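Por que é que o pão tem buraquinhos? (e para onde vão as migalhas?)

17/07/2020
Texto: Rimantas Ots
300 partilhas | 17 comentários

Vou começar com uma confissão: eu gosto tanto de pão que, quando era miúdo, comia primeiro o miolo todo e deixava a côdea em pé no prato, como se fosse uma moldura. A minha avó ficava furiosa! Hoje já como a côdea (quase sempre), mas continuo a olhar muito para o pão antes de lhe dar a primeira dentada. E foi de tanto olhar que me apareceu a pergunta de hoje, a mesma que me mandaram vários leitores desta página: afinal, quem é que faz os buraquinhos do pão?

Vamos à cozinha descobrir. Se puderes, vai buscar uma fatia de pão e põe-na num prato ao teu lado enquanto lês. Mas não a comas já, que vamos precisar dela!

Uns bichinhos que não são bem bichinhos

Para fazer pão bastam 4 coisas: farinha, água, sal e fermento. As três primeiras conheces de certeza. A quarta é a mais esquisita de todas, porque o fermento de padeiro está vivo. A sério! É feito de leveduras, que são uns fungos tão pequeninos que só se veem ao microscópio. São primas muito afastadas dos cogumelos, mas nem penses em encontrar-lhes o chapéu.

As leveduras passam o tempo a comer, tal como eu nas férias. Quando as misturamos com farinha e água, elas encontram açúcares na massa e começam logo o banquete. E enquanto comem vão libertando um gás chamado dióxido de carbono – é o mesmo gás que faz as bolhinhas nas bebidas gaseificadas e que tu também deitas cá para fora quando respiras.

Só que o gás, dentro da massa, não consegue sair assim tão facilmente. A farinha de trigo tem umas proteínas que, com a água e com as amassadelas, formam uma espécie de rede elástica. Chama-se glúten. O gás fica preso nessa rede, empurra, empurra, e a massa vai crescendo como um balão que alguém enche muito devagarinho. Ou melhor, como milhares de balões minúsculos todos encostados uns aos outros.

Depois a massa vai ao forno, o calor deixa a rede firme e as leveduras acabam ali o seu trabalho. O gás escapa-se, mas o lugar onde ele estava fica lá. São os buraquinhos!

Uns pães têm buracos enormes, onde a manteiga cai e vai parar aos dedos. Outros, como o pão de forma, têm o miolo muito fininho e apertado. Isso depende da quantidade de água, do tempo que a massa descansa e da maneira como o padeiro a trabalha. Eu prefiro o pão de forma para sanduíches e o de buracos grandes para molhar na sopa, e sobre isto não aceito discussões.

E a côdea, porque é castanha?

Boa pergunta, esta veio da minha sobrinha. A massa é toda da mesma cor quando entra no forno, mas sai de lá com duas: clara por dentro e dourada por fora. O que acontece é que a parte de fora apanha muito mais calor e seca depressa. Quando fica bem quente e sequinha, os açúcares e as proteínas juntam-se de maneiras novas e aparecem cores castanhas e cheiros deliciosos. Os cientistas chamam a isto reação de Maillard (lê-se «maiar», mais ou menos).

O miolo tem tanta água que não chega a aquecer o suficiente para isso. Por isso fica clarinho e fofo, e é o que dá jeito para fazer bolinhas entre os dedos quando os adultos não estão a olhar.

Repara na beira dourada da fatia e depois na mesa, com as suas pintinhas espalhadas:
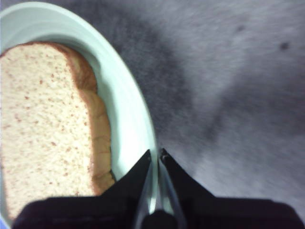
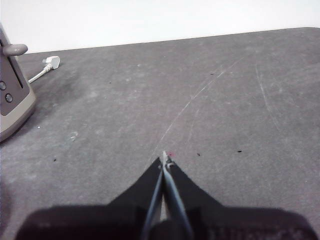 Fotos: Arquivo Stukby

Viste como a côdea é mais escura na pontinha de fora e mais clara quando se encosta ao miolo? Faz agora o mesmo com a tua fatia. Passa o dedo devagar desde a beira até ao meio e tenta sentir onde é que deixa de ser duro e passa a ser fofo.

A experiência do detetive de migalhas

Eu cá acho as pintas em cima das mesas um assunto fascinante. Umas podem ser comida, outras podem ser pó, outras são riscos ou manchas que já lá moram há anos. Só de longe não dá para saber, por isso proponho-te uma investigação. Vais precisar da tua fatia, de uma folha de papel escuro, de uma lupa (se tiveres) e de 5 minutos.

Põe a folha na mesa e parte a fatia ao meio com as mãos, por cima do papel. Agora espreita. De certeza que caíram migalhas! Separa as que vieram da côdea das que vieram do miolo. As da côdea costumam ser mais duras e bicudas, porque a côdea é seca e estala. As do miolo são mais moles e, se as apertares, colam-se umas às outras.

Com a lupa consegues às vezes ver meio buraquinho numa migalha grande. É a parede de um dos tais balões minúsculos! Quando vi isto pela primeira vez fiquei tão contente que chamei a casa toda para ver, e a casa toda veio, e alguém espirrou, e lá se foram as migalhas.

Se quiseres complicar, experimenta com uma fatia fresca e outra da véspera. Qual delas larga mais migalhas? Escreve o teu palpite antes de partir o pão, que é assim que fazem os cientistas.

E no fim, quem limpa?

Tu, claro! Mas com truque. Se soprares, as migalhas vão para o chão e ficas com o dobro do trabalho. O melhor é dobrar a folha ao meio, como se fosse um livro, e despejar tudo no lixo dos restos de comida. Para as que fugiram para a mesa, um pano ligeiramente húmido resolve: a água faz com que as migalhas se agarrem ao tecido.

Já a fatia partida ao meio, essa podes comer. Eu comia com manteiga e uma pitada de canela, como fiz em março todos os dias ao lanche até acabar o frasco.

Manda-nos os teus resultados nos comentários, com a ajuda de um adulto, e conta qual das fatias ganhou o campeonato das migalhas.

17 comentários | Partilhar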